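Simulated kitchen set passes 1693 runs

The Kiltholm group spent most of March collecting examples in simulation, and the count now stands at 1693 kept runs out of a target of 2000. Another 311 were thrown out, mostly for dropped objects or for arm paths that clipped the counter. The discarded runs are stored separately in case anyone wants to train on failures later.

Each run is short. An operator steers the simulated arm through one instruction, such as picking up an object and setting it down somewhere else on the counter. The software logs the joint positions, the gripper state and the view from a fixed viewpoint. Between runs the objects are moved, and the wall and counter finishes are swapped so the model does not tie a task to one particular kitchen.

The marble counter layout has an apple, a white cup and a wine bottle on it, along with a smaller white piece near the bottle that the gripper has to reach without knocking its neighbor. Operators have found the back of the counter slower to work in than the front – the bottle limits the angles the wrist can come in from.

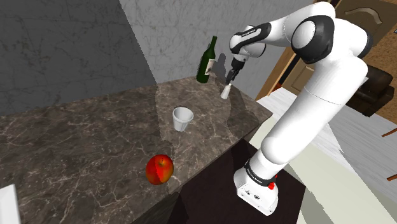
What comes next

The remaining runs will use 37 room layouts that have been built but not yet recorded. Selorm Alhassan is assigning them and will post the list on the Gokent page. If you signed up for a block, please check that your controller profile still loads, as the last Fineo update reset several of them.

Two requests from the review team. Write the instruction text before you start the run, in plain words, and do not edit it afterward. Also hold the arm still for a second at the end – many clips stop too early and the final gripper state is missing.

Training on the first half of the set has started. Results will go in the next newsletter if the evaluation is done by then.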